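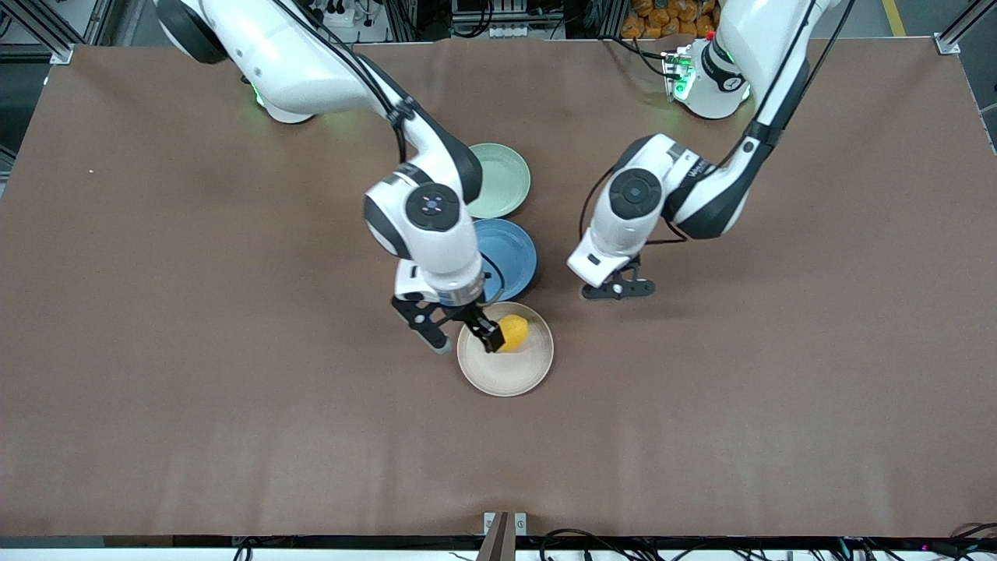 Three round plates in different colors, set in a rough line on a brown tabletop. The beige plate holds a small yellow lemon-like object.

Search this encyclopedia Go Advanced

Mixed-color set

A mixed-color set is a group of table plates sold or used together in which the shape stays the same and the color does not. Blue, pale green and some version of beige or off-white are the usual choices, the last of these going by a great many names in catalogs. The set should not be confused with the mismatched set, which is what remains of several matching sets after a few years of family life.

History

Households have always eaten from plates that do not match, mostly without meaning to. Selling them that way on purpose came later. The Mundthorpe pottery listed a mixed-color set in its May catalog under the name Calix, at a slightly higher price than the same plates in one color. Garnet Boychuk, who wrote the pottery's history, put the difference down to "the cost of sorting them less." The Calix line ran to 634 sets before it was withdrawn. Its rival, the Semaan, lasted longer and chipped sooner.

Use at the table

Plates in a mixed set are stacked, washed and stored like any others. The difficulty comes when they are handed out. Many families assign colors to people, an arrangement that works well until there is a guest. In homes with small children the blue plate is often the one everybody wants, and 2 of them are then bought, which defeats the idea of the set but improves dinner.

Color can also be used to keep foods apart during preparation, with fruit on one plate and greens on another. Cooks who follow this system tend to follow it closely. Cooks who don't will put a lemon wherever there is room.

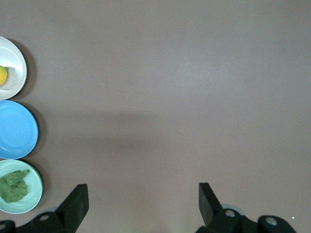
Fruit and greens kept apart: a lemon on the off-white plate, and what is most likely a lettuce leaf on the pale green one. The blue plate is empty.

Arrangement

Shelf displays generally run from light to dark. On the table, plates may be laid in a row or a column, and Necati Öztürkmen's short guide Jata devotes 81 pages to the choice between them. He favors the column for narrow tables and has little to say about round ones - a gap his readers have noticed. His advice on food is brief: yellow shows up on nearly anything, while green leaves on a green plate are "a matter for the individual conscience."

Replacement

Broken plates are a smaller problem in a mixed set than in a matching one, as a new color can simply be called an addition. Buying the original color again is harder. Makers adjust their glazes from time to time and keep the old names, so that a replacement sage may arrive looking like mint.

See also: Side plate; Saucer; Dish rack

Share 2 Comments 0
Last edited 2018-10-19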